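Rules for picking up after lunch

Somebody forwarded me the new handling guide for table-clearing work, the one that Okgate has put out and that half the small outfits seem to be adopting without reading. It runs to 182 pages. I read it on Monday, mostly on a train, and I have complaints.

First the title. It calls itself a "standard of good practice." A standard, as I understand the word, is something you can fail. I went through with a pencil looking for sentences a gripper or its operator could fail, and I found a lot of "should consider" and "where appropriate." Section 8 says that items of uncertain content should be treated with appropriate care. I would love to meet the operator who reads that and changes anything about the way they close their fingers on a cup.

Tyra Strand, who sat on one of the drafting calls, told me I was being unfair. Her view is that you can't write hard rules for a table after people have eaten at it, there is too much variety, and that the guide is meant to set a frame of mind. I don't think frames of mind belong in a numbered document. If you want to tell people to be careful, a poster will do it.

And the variety isn't an excuse. Food courts are about the most repetitive places we have. You get paper cups, trays with liners, sauce packets, napkins, bottles with something left in the bottom. The rule for a bottle could be one line long: treat it as full and open until you have checked the cap. The rule for a thin packet could be one line too. Instead we get four pages on "object families," with a diagram I still can't follow, and a table that puts napkins in the same family as tray liners for reasons known only to Aigner, whose people wrote that chapter.

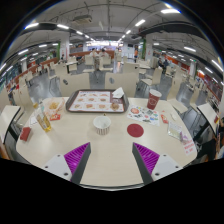

My second complaint is about the sorting rule, which says leftovers are to be separated from "personal items" before any clearing begins. Fine. I agree with the idea. But the guide gives no test for what a personal item is. A sheet of stickers is either trash or the best part of some kid's day. A printed card could be a coupon or a receipt or something a person is coming back for. The cleaners I've talked to have their own test: if it isn't food and it isn't what food came in, it stays on the table or goes to the desk. That would fit on the inside cover. I sent it to Okgate as a comment and got a thank-you note.

Third, bystanders. The guide wants a clear zone of 2 meters while the fingers are moving. Povilas Stankevičius measured his own site last December and says that keeping that distance would mean closing three tables to clear one. So what happens in practice is that everyone signs the form and then works at whatever distance the chairs allow. A rule that gets signed and ignored all day is worse than having no rule – it teaches people that the form is the job. I'd take a shorter distance with a speed limit attached, and I'd want somebody to check it.

To be fair, a few parts are good. The chapter on cleaning the pads between food and non-food items is clear and short, and it says who does it and when. Mebrat Gebremichael wrote that one, I'm told, and it shows. The stop rule is decent as well: if anyone reaches toward the table, open the fingers and hold still. No "where appropriate" anywhere in it.

There's a revision planned and they are taking comments at the Andside meeting. I've sent mine in already, all 45 of them. Kristaps Juška bet me lunch that the next version will be longer, and I didn't take the bet.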